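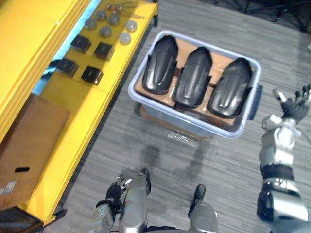
Bicycle Theft Reports in the Gakstead District: Final Project Report

1. Question

Our group wanted to know whether the drop in reported bicycle thefts in the Gakstead district of Toledo was a real drop or a change in how people report. The district paper had called it a success for the new bike patrol. We had doubts, as two of us had bikes stolen during the same period and never filed a report.

2. Data

We used two sources. The first was a spreadsheet of 3,936 property crime reports, which we got through a records request. It took until March to arrive and had no column for item type, so we searched the description field for "bike," "bicycle," "cycle" and a few misspellings. That left 715 reports. Motorcycles had to be taken out by hand.

The second source was a short survey at the Zorimgate bus station and outside the Sekik grocery store. We asked people if they had lost a bike to theft, if they told the police, and if not, why. We did not ask for names or addresses.

3. Method

Each report was given a month, a block and a location type (rack, porch, garage, yard, other). Two members coded every report separately and then compared sheets. Most of the disagreements were over porches and yards – the officers use these words loosely, and some reports use both. We settled on "porch" whenever a lock or railing was mentioned.

For the survey we kept the answers in the person's own words first and sorted them later. This was slower but it meant we did not have to guess the categories ahead of time.
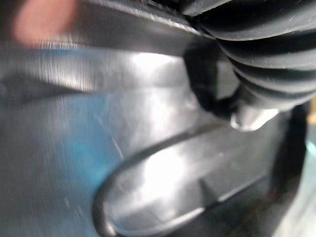

The 5 blocks nearest the station were treated as one zone. They share the same racks, and a report written for one corner often turned out to describe a bike locked at another.

4. Results

Reports from racks fell after the patrol began. Reports from garages and porches did not change much. If the patrol was the cause, this is the pattern we would expect, as officers on bikes mostly pass the racks.

The survey makes the picture less clear. Many people who had lost a bike did not report it, and the most common reason was the online form, which asks for a serial number. Several people said they stopped at that page. The form replaced the phone line in the same month the patrol started, so our data cannot separate the two.

5. Limits

The survey was taken in the afternoon only, so people who work days are probably missing. We also have no repair shop or insurance records. One shop offered to let us look at its sales of replacement locks, but we ran out of time.

6. Next steps

A group continuing this work should ask the department how many online forms are started and never finished. We sent that request in April and have not had a reply. The coding sheet and the list of search words are in the appendix.

Contact: Student Projects Office | Copyright the authors | Back to top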